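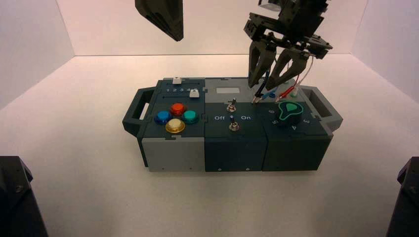 Which type of control do older adults prefer for setting the level of a household appliance? Most respondents in the Berkent survey chose a slider with printed numbers, and chose push buttons only for turning an appliance on or off.

Figure 2. Slider track numbered 1 to 5 and round push buttons in different colours.

4.2 Preferred control type by task

Respondents were asked to name the control they would choose for each household task on the list, without reference to any appliance they owned. Of the questionnaires returned from Berkent and Skurnow, 561 were complete enough to be used in this part of the analysis. A further 97 were set aside, mainly where the same answer had been given to every item or where the age field had been left blank.

Sliders and push buttons (Figure 2) were treated as separate categories. Rotary knobs and touch panels were also kept separate. Earlier work by Nouri and Safavi combined sliders and knobs under the heading of continuous controls, and their results are therefore not directly comparable with ours. Where a respondent named more than one control for a task, only the first was coded.

Preference depended more on the task than on the age of the respondent. For tasks with several ordered levels, such as fan speed or oven heat, numbered sliders were chosen most often at both sites. Several respondents wrote in the margin that they wanted to see the current setting from across the room. For tasks with only two states, push buttons were preferred, and the slider was rarely mentioned. Touch panels were the least favoured option for every task except setting a clock.

Colour was raised less often than expected. Respondents who mentioned it tended to describe a fixed meaning for red, usually stop or off, but gave no consistent meaning for blue or green. This agrees with the interview findings of Lim and Seo, who reported that colour helped people to find a control they already knew but did little to explain a new one. Printed labels were mentioned far more often, along with complaints about their size.

The Skurnow sample differed in one respect. Rotary knobs were named there more often for cooking tasks, which may reflect the older ranges still common in the rental housing of that area. Housing type was not recorded at Berkent, and the difference could not be tested. The free-text answers were coded independently by two readers, and disagreements were settled by discussion. Agreement was lowest for answers that used the word "switch", which respondents applied to almost any control.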